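Laundry and Folding Attendant (Part-Time)
Tello Wash and Fold, Oststead
Posted Friday, April 17, 2020
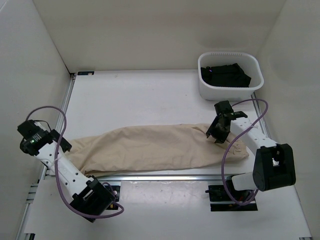

Tello is looking for a part-time attendant for the folding room at our Oststead shop. The job is 30 hours a week, afternoons and early evenings, with one weekend shift every other week. You will report to Razia Talpur, who runs the floor.

We take in household laundry by the bag from walk-in customers and from our pickup route through Andosberg. We also do work clothes for a few small businesses. Most of what comes across the folding tables is everyday clothing: pants, shirts, sweaters, socks, towels. There is some bedding, mainly on Mondays.

What you will do

Sort incoming bags by color and fabric and check the care tags. Empty pockets. Anything found goes in an envelope with the order number on it.

Load and unload washers and dryers. Clean the lint screens after every load.

Straighten, smooth and fold clothing to the shop standard. Pants are laid out full length, legs matched at the seams, then folded. Sleeves and pant legs that come out of the dryer twisted or inside out have to be put right before folding. Dark items are kept in their own basket and folded separately from light ones.

Set aside anything with a tear, a missing button or a stain that did not come out, and write it on the ticket. Do not fold it in with the rest.

Wrap finished orders, label them and shelve them by pickup day.

Wipe down the tables at the start and end of each shift. We handle a lot of light-colored clothing and a dirty table means a second wash.

What we are looking for

You need to be able to stand for most of a shift and lift a full laundry bag. You should be able to read care tags and write a clear ticket in English. Past work in a laundry, hotel or clothing store is useful but not required. We will teach you the folds. New attendants work alongside Gil-soo Yang for the first 5 shifts and are paid the full rate during that time.

Care matters more to us than speed in the first few weeks. After that we expect you to keep up with the room.

Please do not wear perfume or strong lotion at work. It gets into the clothes and customers complain.

Pay and benefits

Pay is hourly and depends on experience. We will tell you the rate on the phone before you come in. There is a $700 bonus after six months. You get free use of the machines for your own laundry outside business hours. Paid time off starts to build up from the first day.

We expect to open a second shop in Zadarberg in October. Attendants who want full-time hours will be considered for it first.

How to apply

Stop by the Oststead counter and fill out a form, or leave a letter addressed to Myung-ja Ahn. Include your phone number, the hours you can work and the names of two people we can call. A resume is fine but you do not need one.

Interviews are short and include a folding trial with a mixed basket of clothes. You will be paid for the trial. Please let us know ahead of time if you need a lower table or a stool.

The job is open until filled.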